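Notes for the talk, Jun 15, 2022. Twelve minutes, then questions. Karine is chairing and will hold up a card when I have two minutes left.

## Start

- Say thank you to Karine Friesen and the Drellholm people for having me.
- I look after rooms. Mostly I look after what is in them and where it goes back to at the end of the day.
- The talk is about lines on floors: what to mark, what to leave alone, and how to stop the marks turning into clutter.
- Ask for a show of hands: who has marks on their floor that they can't explain? Wait for the hands. Carry on whether there are many or few.

## Why we began

We share three rooms between several groups. They are called Celier, Fortin and Vernon. Celier is storage with a bench in it. Fortin is for meetings and gets rearranged most. Vernon is the work floor, where things have to be set down in the same place each time.

Before the marks, people put furniture back by eye. A desk would creep towards the middle over a few weeks. Then somebody would push it right back to the wall, and the person who needed to walk behind it couldn't. Jade Cloutier kept a log for a month and found that up to 60 minutes a week went on moving furniture in Fortin alone. Most of that was talk about where it should go.

## What we tried first

- Chalk. Fine for an afternoon. Gone after the first mop.
- Paper labels stuck to the floor. They curl at the corners and collect dust.
- A plan on the wall. Accurate, well drawn (Mimoza Lazarević did it), and people walked straight past it.

*Pause here. Drink of water.*

The plan was still worth doing. We work from it every time we redo a room. It hangs inside the cupboard door in Celier now.

## The rules we settled on

1. A corner mark for anything that stands on the floor and has to come back. You don't need the whole outline. If you get one corner right and the edge lined up, the rest follows.
2. A cross for a single point, such as where a stand goes or where you measure from.
3. Yellow for lines that concern people. Black for lines that concern objects.
4. Small white squares for trial positions. They can be moved without asking.
5. Every mark is on the plan. If it isn't on the plan by the end of the week, it comes up.

Rule 5 caused the arguments. Brittany Boychuk took up a set of squares in October that had been down since spring, and they turned out to be in use. We now put initials on the plan next to each group of marks. Tell this one briefly, she is in the audience and has agreed to it.

## Vernon

*Change slide. Let people look before speaking.*

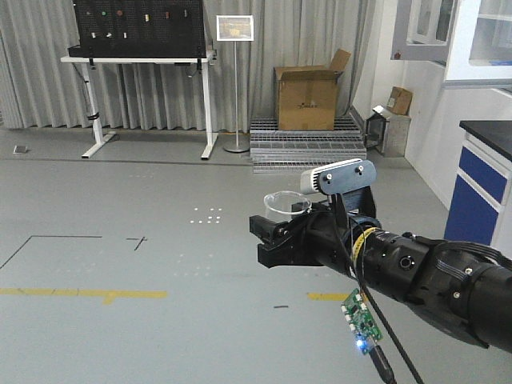
Vernon was the last room we did and the one I would do differently. The floor is pale and smooth, which helps, as a thin line can be read from standing height. We wanted to keep the middle open and push furniture back to the curtain side. You can pick out the black corner on the left with the cross just beside it, and the white squares in their loose grid in the centre. The yellow runs across on the left and there is a short piece of it again to the right. The standing desk is back against the curtains. Its frame is white, so at least it shows up against the grey.

Points to make while the slide is up:

- White squares on a light floor were my choice and I would now pick a darker colour.
- T-shaped legs are easy to line up with a corner mark. Castors are not.
- Pleated curtains need room to hang. Allow for it on the plan, or the desk will sit on the hem.

## Upkeep

- We walk the rooms every 7 weeks with the plan in hand. One person reads, one person looks.
- Brittany Turcotte does the lifting and replacing. Her advice is to pull old marks slowly and low to the floor, then clean the strip before anything new goes down.
- Keep one roll of each colour in the room itself. If people have to fetch it from Celier they will use whatever is in their pocket.
- Don't mark chairs. We tried it for a fortnight.

## Questions I expect

**Does it work on carpet?** Not well. Fortin has a carpeted end and we use the wall edge there.

**Who decides?** Whoever uses the room most, after asking the others. Jade keeps the plan.

**Can we have a copy?** Yes, the rules fit on one sheet. There is a pile by the door.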